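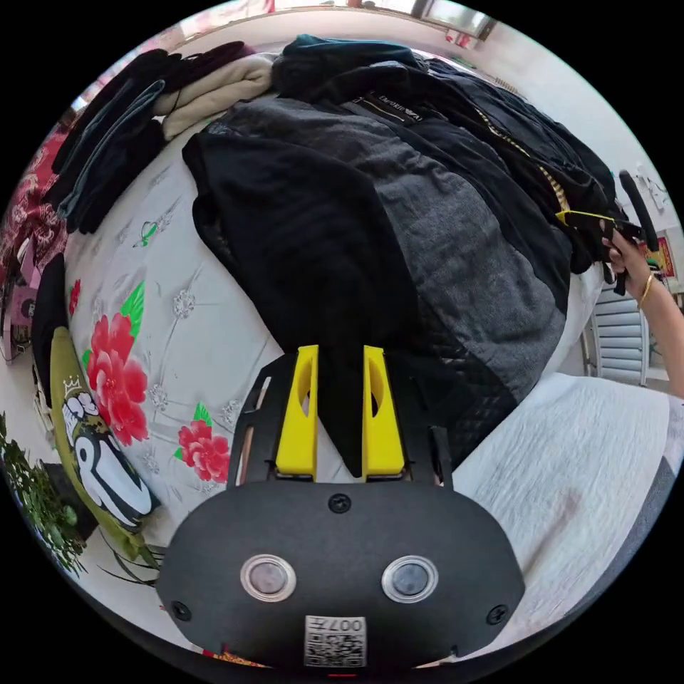 Home Clothing and Linen Project
Progress report to the Lotmont Fund
Prepared by Liv Wallin, project lead, Cledard Home Support
April 9, 2025

Period covered

This report covers the work done since the grant was released in January. It follows the headings in the grant agreement. Spending is at the end, along with two requests that need an answer from the Fund before the next period starts.

Background

Cledard Home Support helps people who have fallen behind with clothing and household linen, usually after an illness, a move or a death in the family. The Fund pays for home visits in the Hedlund and Goten neighborhoods. A visit is made by two workers and takes half a day. They sort, fold and put away what is there, and they leave the household with a simple system it can keep up. Nothing is thrown out or taken away without the householder's agreement in writing.

Visits completed

We have completed 26 home visits. Most of these were in Hedlund, where the referral list was already long when we started. Goten began slowly. The clinic there changed its front desk staff and our forms sat in a tray for several weeks. Referrals from Goten are now coming in at the rate we planned for.

Two visits were stopped early at the householder's request. Both have been rebooked.

We logged 1,638 items of clothing and linen handled. The agreement asks for this figure. It takes time to keep, and the workers have found that tallying while folding slows them down, so the tally is now done at the end of each pile. Of the total, 1,230 items went back into use in the same home. The rest were set aside for mending, passed to relatives or donated through the Goten clothing exchange.

How the work is done

In most homes the bed is the only clear surface large enough to sort on, and it is where nearly all the clothing ends up. We tried folding tables in the first weeks. They were awkward on stairs and did not fit in the smaller bedrooms. We now work on the bed, with the bedspread left on to protect the sheets.

The order of work is the same everywhere. Outerwear comes off the heap first. Jackets and padded pieces take up the most room and hide what is under them, and they usually belong on a hook or hanger and not in a drawer. Knitwear is folded next and stacked separately. Dark everyday clothing is left for last because it is the slowest to tell apart. Black and navy pieces get checked near a window or under a lamp before they are stacked. 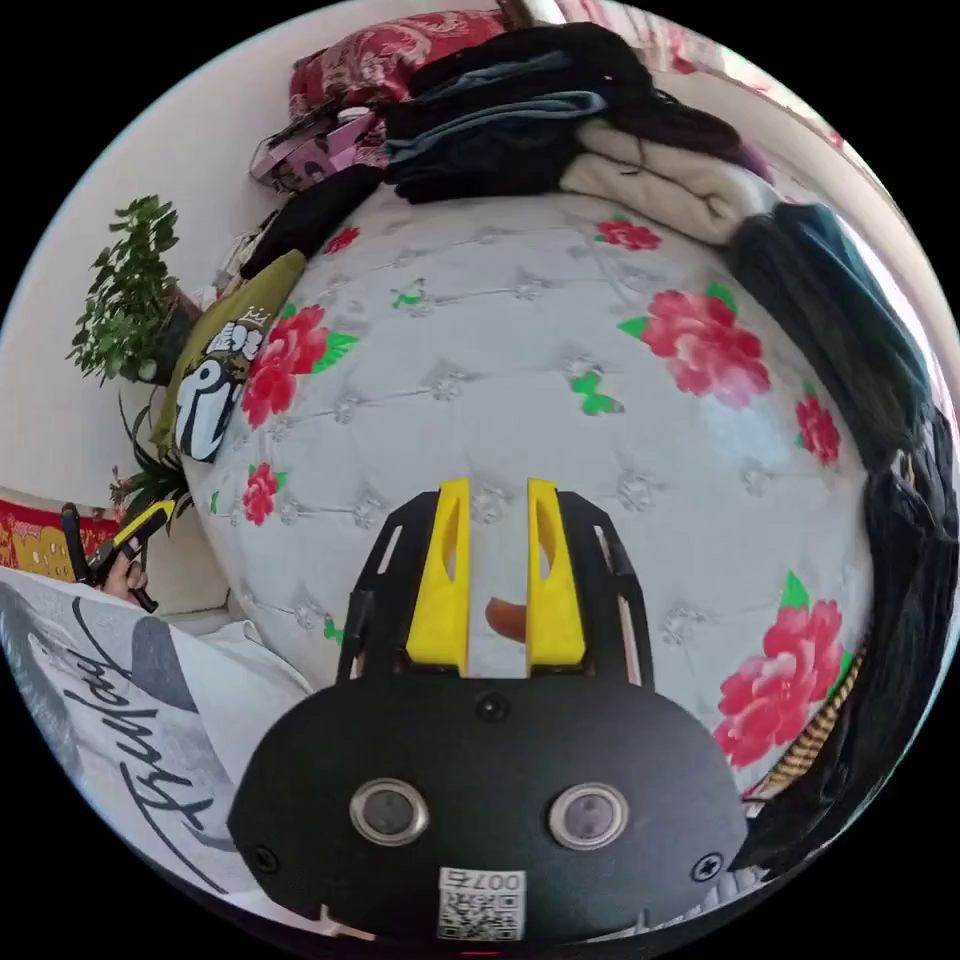

Folded dark clothing with a cream-white knit and a teal-green garment, stacked on the peony-print padding.

Cushions, pillows and bags are a regular problem. They share the bed with the clothing and get buried in it. Workers now ask at the start where these things should live and move them to one side before any folding begins. Where there is no other place for them, they stay on the bed and the finished stacks are kept clear of them.

Houseplants near the bed also need attention. One pot was knocked over in a Hedlund bedroom during the second week. There was no lasting damage, but checking for plants and lamps is now on the arrival sheet.

Folding guide

Larysa Onyshchenko wrote the folding guide promised in the application. It is four pages long and covers shirts, trousers, sweaters, fleece, quilted jackets, towels and fitted sheets. Householders were shown a draft and asked what they would leave out. Several said the sheet for fleece was too fussy. Soft, thick pieces do not hold a sharp fold, and the draft had people making three folds where one would do. The revised version says to lay the piece flat on the bed, smooth it from the middle outward, bring the sleeves in and fold it once.

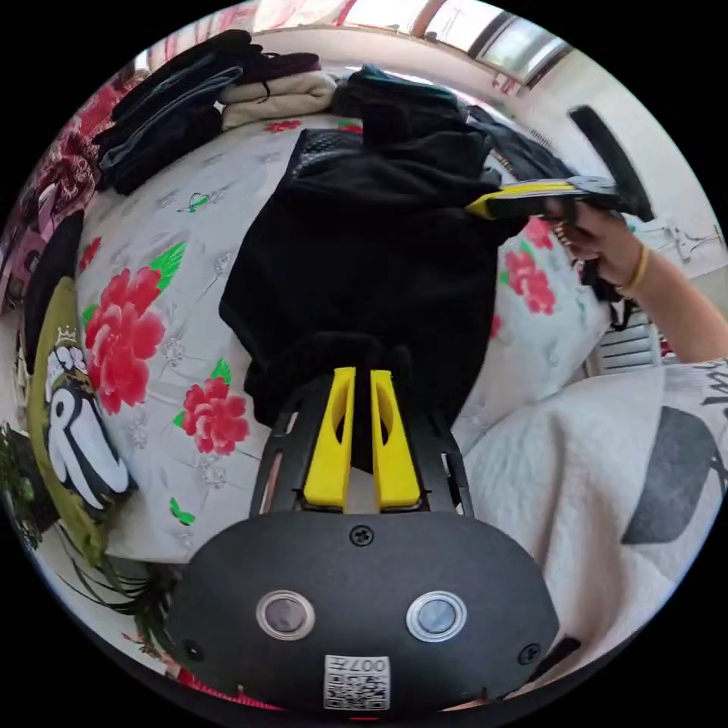

A black fleece-like garment laid out on the bedspread, with more clothing heaped toward the far side of the bed.

The section on drying was added later. Many bedrooms have the bed pushed close to a radiator, and people hang damp clothing over it or let bedding rest against it. The guide asks people to keep a hand's width between the two. A translated edition is with the printer.

Problems and changes

Storage is the main limit on what a visit can achieve. In several homes the folding was finished well before the half day was over, but there was no drawer or shelf left to take the stacks. They stayed on the bed or went onto a chair, and when we called back two weeks later they had mostly come apart. We have started asking about storage during the referral call.

Staffing has been steady apart from one worker's sick leave in the middle of the period. Larysa covered those visits, which delayed the guide by nine days.

Spending

Wages and travel are within budget. Printing is over budget because of the second draft of the guide. Supplies are under budget, mainly because we returned the folding tables for a refund.

Requests to the Fund

1. Permission to move the unspent supplies money to basic storage, such as shelf units and hanging rails, for homes that have none.

2. Agreement that the item tally may be kept for one visit in four from now on. We would still record every item that leaves a home.

Next period

Visits will be split evenly between Hedlund and Goten. Follow-up calls will continue at two weeks, and we will add a second call at eight weeks for homes that received storage. The printed guide will be sent to the Fund with the next report.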